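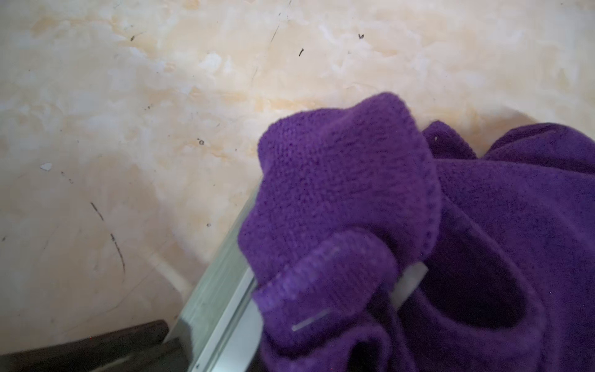

Tanda Fold-Down Drying Rack

The Tanda is a wall-mounted rack for sweaters, towels and anything else that should stay out of the dryer. It folds flat against the wall when you are done with it. Grarkulura has sold it since September, in white and in gray.

Item no. 2789

What you get
- Rack with 12 rails, fully assembled
- 2 wall brackets
- Screws and plugs for brick and drywall
- Drilling template on paper

Mounting

Tape the template to the wall at shoulder height and check it with a level. Leave enough room below for a long towel to hang free. On drywall, at least one bracket has to go into a stud. The rack lifts off the brackets for cleaning.

Knitwear

Read the care label first. Press the water out in a towel and lay the sweater across several rails, sleeves included. Heavy knits stretch if they hang from the shoulders. Turn the piece over once the top side feels dry.
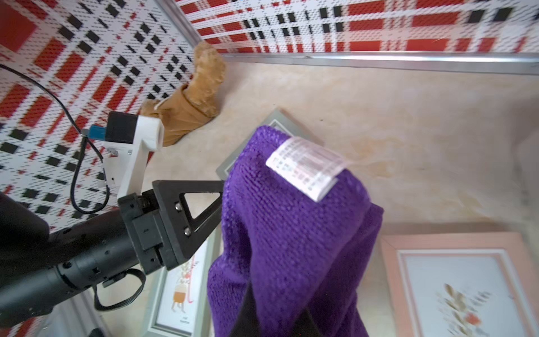
Purple knit with its care label showing.

Spare parts

Rails and end caps are sold singly. The end caps from the older Mertens rack also fit. The Nirnov ceiling rack uses a thicker rail, and its parts do not fit the Tanda. Order end caps under item no. 1829.

Delivery takes some 12 days. Unused racks can be returned in the original box.

Questions about parts: ask for Cor Timmermans at the Grarkulura service desk | © 2022 Grarkulura | Back to top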